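Two blocks and a wavy table

I'd been bugging Somtochukwu Omoregie for weeks about the Zukia stacking study, and we finally talked one afternoon in February.

"We kept the task boring - one cube on another - and changed the rooms," Omoregie told me. Tables, floors, walls, all simulated, 500 layouts in total.

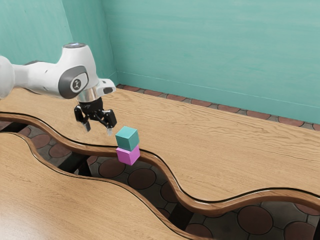

I asked why anyone would train next to a curvy edge. "Straight edges are a crutch," Omoregie said. "The policy learns to line up with them." Mixing in the odd tables got it through 418 of the layouts, and I'll admit I was impressed!

The second view gets in close, and dropping it hurt the scores badly.

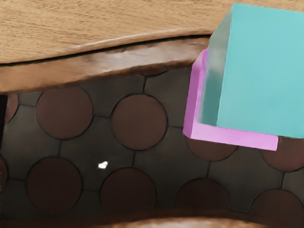
What about real arms?

"Ask me again later," Omoregie laughed. Up to 128 trials are planned at Dantas, with the same 2 cubes.
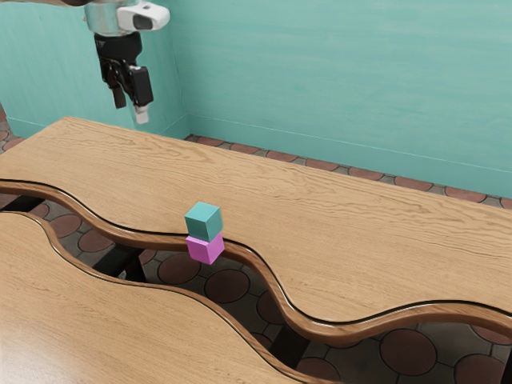 Chiyo Nishimura isn't sold yet, and told me that real wood and real light will be a lot less forgiving than any renderer.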